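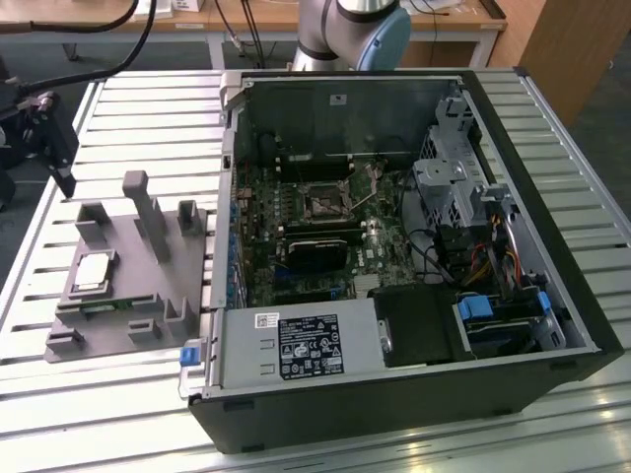

Partington Opens Desktop Refurbishing Bench in Fledham

February 21, 2022

Partington has started taking in used office desktops at its Fledham workshop, where they will be stripped, tested and rebuilt for resale to schools and small businesses. The bench handles tower cases only for now. Laptops and all-in-one machines are still sent to the main site at Hotura.

Each tower is laid on its side on a ribbed aluminum table and the side panel comes off first. Work then follows a fixed order: power supply, drives, expansion cards, memory, processor. The order can change when a part is already missing or when the fault is known from the intake sheet.

The processor is the part that gets the most attention. It is taken out of its socket on every machine, including those that start up normally, so that the old thermal paste can be cleaned off and the contacts checked under a magnifier. While the socket is empty the chip goes into a pocket in a printed tray that sits on the table next to the case. The tray is a flat gray plate with raised walls, slots and upright posts, made in house.

"We had chips going into envelopes, envelopes going into a drawer, and then a board with no chip and a chip with no board," said Ngaio Rakena, who runs the Fledham workshop. "Now the chip stays beside the case it came out of until it goes back in."

Rakena said most of the rejected machines fail for one of two reasons: damage in the socket area or a power supply that does not hold its voltage under load. Socket damage usually ends the life of the board. The case, drive cage and cabling are kept for parts. Power supplies that fail the load test are not opened or repaired at Fledham and go out with the electrical scrap.

Cases with release tabs and handles on the drive bays and power supply are preferred, as they can be taken apart with few or no tools. A tower of that type takes 25 minutes from intake to finished test when nothing is wrong with it. Cases held together with screws throughout take longer – the workshop has not yet set a target time for them.

Every rebuilt machine gets new thermal paste, a new clock battery and a blank drive. The old drives are wiped or shredded at Hotura, depending on what the previous owner asked for. Testing consists of a memory pass, a processor load run of three hours and a check of all the ports. Machines that pass are labeled and moved to the shelves the same day.

The records are kept in Prudach, the stock program already in use at the main site. Parts pulled from rejected towers are entered under the number of the machine they came from, so a graphics card or a power supply can be traced back if it causes trouble later.

The workshop currently finishes 16 machines a week. A second bench is planned for April, along with a longer run of tool shelving on the back wall. Organizations with 15 or more towers to dispose of can arrange a pickup. Smaller lots can be dropped off at the Fledham counter on weekdays, with power cords if available. Monitors, printers and loose batteries are not accepted.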